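Cold beet soup for the warm weeks
Jun 22, 2018, by Aušra Venckus 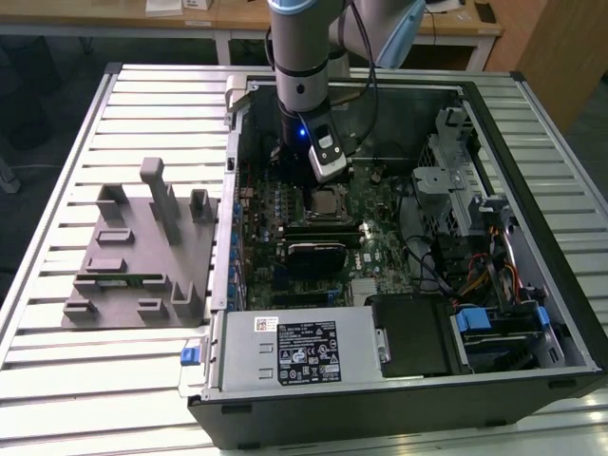
An open computer tower on the bench, the processor in its socket.

In the last newsletter I promised a soup that does not heat up the kitchen, and several readers in Tesden have already written to me to ask where it is. So I give it now, in the same way my mother made it when we lived in Bradau. She never wrote it down, and the quantities are mine. Please treat them as a beginning and change them to your taste.

The soup is made from kefir and cooked beets, and it is very pink. Children usually like the color before they like the taste. It is served cold with hot potatoes on a separate plate, and I ask you not to put the potatoes in the soup. In my family this was a serious matter. My husband's family in Wumthorpe does it the other way, and we have agreed not to speak of it at lunch.

For four people you need:

1 quart of plain kefir
2 medium beets
1 long cucumber
2 eggs
a small bunch of dill
5 green onions
salt
a little lemon juice
potatoes, as many as your guests can eat

Cook the beets in their skins until a thin knife goes in easily. For medium beets this takes me almost an hour, but old ones from the cellar can need much more. In February I once waited nearly two hours and we had dinner at nine. Leave them to become completely cold. If you put warm beets into kefir, it can separate into small grains, and the soup will look sad although you can still eat it.

Boil the eggs hard. Peel the beets and grate them on the large holes. Cut the cucumber into small cubes. If the skin is thick, take it off. Slice the green onions very thin, put them in the bottom of a big bowl with half a teaspoon of salt, and press them with a wooden spoon until they are soft and smell strong. My mother did this step with her fist, but the spoon is enough.

Add the beets and the cucumber to the bowl, then pour in the kefir and stir. Chop the dill and one of the eggs and add these too. Taste it now. It should be a little sour and a little sweet. If it is only sweet, use the lemon juice, a few drops at a time. If it is too thick for you, add some cold water, but slowly.

Cover the bowl and keep it in the refrigerator for two hours at least. Overnight is also good, and I think the color is then at its best. The second egg you cut in quarters and put on top when you serve.

About the potatoes: I boil them, pour off the water, and then fry them in butter with a little dill. Plain boiled ones are more correct.

Some notes from letters. One reader asked if she can use beets from a jar. Yes, but take the ones in water and not the ones in vinegar, and leave out the lemon. Another reader cannot find kefir near her home. Buttermilk is a good replacement. Yogurt with water works also, only the soup is then more quiet in taste. The small shop Nseir on the market square has kefir in bottles for 99 cents this week, and usually fresh dill beside the door, so please go early in the morning if you need both.

What is left keeps until the next day, covered. After that the cucumber becomes soft and gives out its water. I do not recommend to freeze it.

For the next newsletter I am preparing a bread with caraway seeds. If your grandmother had her own way with caraway, write to me before the end of the month and tell me whether she crushed the seeds or left them whole.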